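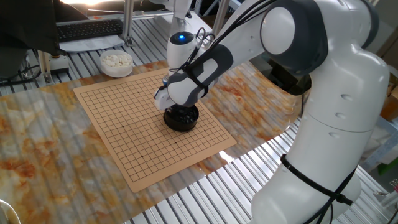

Go set on the table: board, bowls, stones
Gallery page, posted December 30, 2020
Text: Stela Ursu. Set on loan from Sânziana Neagu.

The set covered on this page is the light one, used on any table large enough to take the board at an angle. It consists of a thin roll-up board with a printed grid and two bowls of stones, one black and one white. The heavier Sadow set has its own page and is not covered again. Notes on storage and cleaning are at the end, after the entries for the individual parts.

BOARD
Light tan, thin, printed with fine black lines. The star points are small dots, darker than the surface and easy to find under a ceiling lamp. A plain border runs around the grid on all sides.

BOARD, PLACEMENT
The mat is set diagonally, corners toward the edges of the table. Players who prefer it square should turn it before the bowls are filled, as a full bowl resting on the mat will drag it.

BLACK STONES
Glossy, kept in a shallow black bowl with a dark rim. The bowl is low enough to reach into without tilting. Against the tan surface it is the easiest part of the set to locate.

WHITE STONES
Kept in a small round white bowl, filled until the stones mound up inside the rim. The bowl stands on the table just past the edge of the board. If it is any fuller than that, stones come over the rim when it is moved.

BOWLS, POSITION
Bowls belong beside the board during play. A bowl on the grid covers intersections and has to be moved before the first stone goes down. Black plays first in an even game, so the black bowl is normally the first one dealt with.

EMPTY GRID
No stones on the lines. Check at this stage for curl at the corners. A curled corner is flattened by rolling the mat the opposite way for six minutes and laying it out again. Do not use heat. The Handero mat described on the older page was ironed and the border has been wavy ever since.

SURFACE AND LIGHT
The polished stones reflect a lamp placed directly overhead, and the black ones are worse for this than the white. Moving the lamp to one side helps, although it lengthens the shadows across the grid. Vlad boards have a coarser finish and show less of this, at the cost of fainter lines.

STORAGE
Roll the mat with the printed side out. Fold lines do not come out — two of the boards on the Sukesex page were folded in a drawer and now rock under the stones. Bowls are stored upright and never stacked while full. Stones are counted back by color at the end of a session, and strays go into the right bowl before the mat is rolled.

CLEANING
Stones: lukewarm water, no soap, dried on a towel before they go back in the bowl. Board: a barely damp cloth, wiped along the lines. Allow 8 hours flat before rolling.

CORRECTIONS
An earlier version of this page said the mat should be rolled printed side in. That applies to the cloth boards only. Measurements of the mat and both bowls will be added in January.

Back to board games
Next gallery: Sadow set, wooden board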